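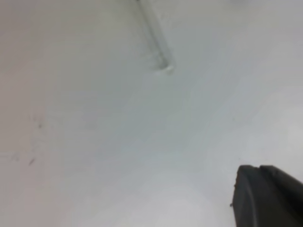

Shamim Jatoi
Product Editor, Reading Equipment

Prinda Reading Stand, Model 3

Home > Reading Equipment > Book Stands > Prinda

Manufacturer: Prinda
Supplied by: Virk
Availability: in stock
Delivery: ordered before noon on Tuesday, dispatched the same week

Overview

The Prinda Model 3 is a folding desk stand for printed books. It holds a paperback or hardback open at a fixed angle, with both hands free, and is intended for long sessions at a table: reading for review, copying out quotations, proofreading against a printed edition. It can be used with a closed laptop behind it or a keyboard in front.

The stand has a flat back plate, a ledge, two sprung page arms and a hinged rear leg. It ships assembled. There are no loose parts apart from the spare pads, which are in a paper envelope taped to the inside of the box lid.

This model replaces the Model 2. The back plate is the same size and the old carrying sleeve still fits. The page arms and the leg have been redesigned, and spares for the two models are not interchangeable.

Specification

Width of back plate: 218 mm
Weight: 536 g
Maximum book thickness at the ledge: 31 mm
Material, plate and ledge: powder-coated steel
Material, leg: steel
Material, page arm pads: silicone
Leg positions: six
Folded: flat, arms tucked behind the ledge
Colours: black, stone
Country of design: United Kingdom

Note on book thickness. The figure given is for the whole book, closed, covers included. A thicker book will often sit on the ledge when open near the middle, as the thickness is shared between the two sides, but the arms will not hold the pages reliably near the start or end. For omnibus editions and most single-volume encyclopaedias, see the Wirov lectern stand under Related Items.

Page arms

Each arm turns on a pin at the front of the ledge and presses the lower margin of the page. The springs are light. On a new mass-market paperback with a stiff glued spine, the first and last chapters may lift on one side until the spine has been opened a few times. Hardbacks with sewn sections lie flat from the first use.

To turn a page, lift the arm with one finger, slide the page under it and let go. The pads can be pressed down on printed text without marking it. They should not be used on pencil or fresh ink, which may smudge.

The arms reach 3 cm above the ledge when upright. This will cover the last line of text in some editions with narrow lower margins. Moving the arm outwards towards the edge of the page clears most of it. Readers who find this a constant nuisance are better served by the Zunier side clips, which grip the outer edge of the book and leave the foot of the page clear.
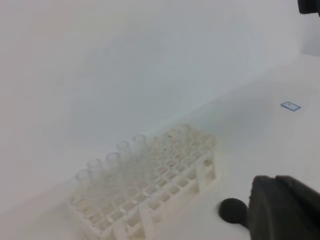
Test tube rack, five clear tubes in the back row.

Setting up

Place the stand face down on the table. Pull the leg away from the plate until it clicks into the first notch. Turn the stand upright. Each further click lowers the angle. To close, pull the leg fully out to its end stop, then fold it back against the plate.

Do not force the leg back from a middle notch. The catch is designed to be released only at the end stop, and bending it is the most common cause of returns.

Set the book on the ledge already open at the page required, then bring the arms over one at a time. Opening a closed book on the ledge tends to push the stand backwards on polished tables. Rubber feet are fitted to the leg and to the underside of the ledge, and these grip better once the film has been wiped off with a damp cloth.

Suggested angles

First and second notch: steep. Suited to reading at a desk with the chair drawn in, or to copying from the page while typing.

Third and fourth notch: general reading.

Fifth and sixth notch: shallow. Suited to annotating with sticky tabs, or to heavier hardbacks. The stand is at its most stable here.

Formats tested

A-format and B-format paperback: held well, subject to the note on stiff spines above.

Trade paperback and demy hardback: held well at all notches.

Dust-jacketed hardback: held well, but the jacket may ride up at the back where it rests on the plate. Remove the jacket for long sessions or fit a clear sleeve.

Graphic novels and picture books: those wider than the plate will overhang on both sides. Stiff boards cope with this. Floppy covers will droop.

Bound proofs: usually held well. Very thin proofs and pamphlets may slide behind the arms, and a sheet of card placed behind them cures it.

Board books: not suitable. The arms are not strong enough to hold the boards open.

E-readers and tablets: these will stand on the ledge with the arms folded down. The stand has no cable slot, and a charging lead has to come out at the top or side.

Use with a reading light

The top edge of the back plate will take a clip-on light. The Wirov clip light fits without adjustment - the jaw lining is soft enough to leave the coating alone. Lights with bare metal jaws will scratch it. A clip light places extra weight at the top, and with a light paperback in the first notch the stand can be tipped by a knock to the table. Use the second notch or lower.
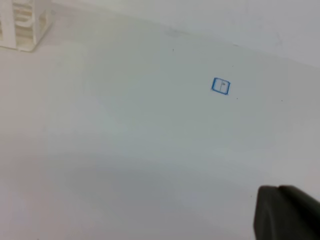
Pale work surface with light grey wall beyond.

Care

Wipe with a damp cloth and dry straight away. Do not use bathroom cleaner, polish or anything gritty. Pads collect dust over time and lose some of their grip. They pull off, can be washed in warm water with a drop of washing-up liquid, and push back on when dry. One spare pair is supplied and further pairs are sold separately.

The leg hinge should not be oiled. Oil travels along the pin to the rear of the plate and from there to the book cover.

Small chips in the coating are covered only if reported on arrival. Chips caused by use have no effect on the stand, but a rough edge should be smoothed or taped before it comes into contact with a cloth binding.

In the box

Prinda Model 3 stand
Spare page arm pads, one pair
Folded instruction sheet

The carrying sleeve is not included.

Related items

Zunier side clips, pair. Grip the outer edges of an open book. Can be used with or without a stand. Not recommended for signed or collectable copies, as the clips leave a faint line on soft covers.

Wirov lectern stand. Larger and heavier, with a deep ledge for omnibus editions and reference works. Does not fold.

Wirov clip light. Rechargeable, two brightness settings, warm white only.

Prinda carrying sleeve. Felt, with a flap. Fits Model 2 and Model 3.

Questions from customers

Will it hold a book open for filming or photographs?
Yes, though the arms will show at the foot of the page. Side clips are less obvious.

Can it be used in bed?
It can be used on a bed tray with a raised edge. It is not stable on a duvet or on the knees.

Is it suitable for left-handed readers?
The arms are identical on both sides and the leg is central, so there is no difference in use.

Can I buy a replacement leg?
Yes, by contacting Virk with the model number, which is stamped on the underside of the ledge. The leg is fitted by the workshop and is not sold as a loose part.

Does the stone finish match the Model 2?
No. The Model 3 stone is slightly greyer. The black is unchanged.

Returns

Unused stands may be returned in the original box. A stand that has been set up once to check the size counts as unused. Please fold the leg flat before packing and put the envelope of spare pads back in the lid. Faulty stands are repaired or replaced at the choice of the buyer. Stock of the Model 2 ended in January, and faulty Model 2 stands are exchanged for a Model 3 in the nearest colour.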